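Print this page | E-mail this page

Asinden Community Garden Association
Minutes of the general meeting, 2021-11-11

Chair: Ville Mustonen
Minutes: Veikko Aaltonen
Apologies: received from the Hyvönen family

1. Previous minutes
Accepted with one correction. The hose reel was bought from Grutier, not Provis as recorded.

2. Water
The October bill came in higher than the one before it. Ville went through the meter readings and thinks the tap beside plot 11 has been dripping for a good while. A new washer and spindle have been fitted. Readings will be taken every fortnight until March and written on the sheet inside the shed door.

Members were reminded that sprinklers are not to be left running unattended. Hand watering is fine at any hour. There was some discussion about whether drip lines on a timer count as unattended. Agreed that they don't, provided the timer is checked weekly and the plot holder has given Veikko a phone number.

3. Compost bays
The middle bay is full and has gone slimy. Too many lawn clippings, not enough dry stuff. Anyone with shredded paper or autumn leaves to spare can leave them in the bags along the back fence -- please don't tip them straight in.

It was asked whether we could take coffee grounds from the bakery again. Agreed, one tub a week, to go in the left bay only.
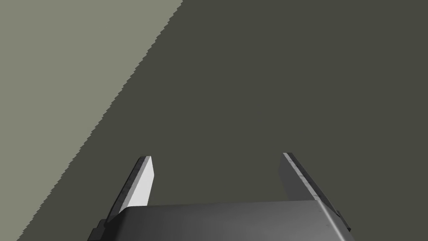

The left bay also needs new front boards. Hyvönen Timber has quoted for hardwood and for treated pine. The meeting preferred hardwood, as several members don't want treated timber near food beds. Ville will ask if the price holds until the new year.

4. Plot fees and waiting list
The account stands at $1,400 after the insurance was paid. Fees will stay as they are for another year. Two plot holders are behind and will be sent a friendly letter.

There are 7 names on the waiting list. Plot 6 has been given up and will be offered to the first name. It has couch grass right through it, so the new holder will get the first quarter free in return for clearing it. One member felt this was too generous and asked that it be minuted.

5. Shed
The Provis mower is back from its service. The blade has been sharpened and the pull cord replaced. It is to be brushed down after use and put away with the fuel tap off.

The good secateurs are still missing. If you have them at home, just hang them back on the hook.

6. Other business
Netting: fruit trees must have fine white mesh only, pulled tight. The old black netting will be taken down at the next working bee.

Seed swap: tomatoes and beans mostly, plus a few packets of silverbeet. Label everything, including the year saved.

The side gate has been left open overnight again -- last person out to check the latch.

Next meeting to be held after the March harvest table, date to be put on the noticeboard.

Meeting closed at dusk.

0 comments | 6 shares

Contact the secretary | © Asinden Community Garden Association | Back to top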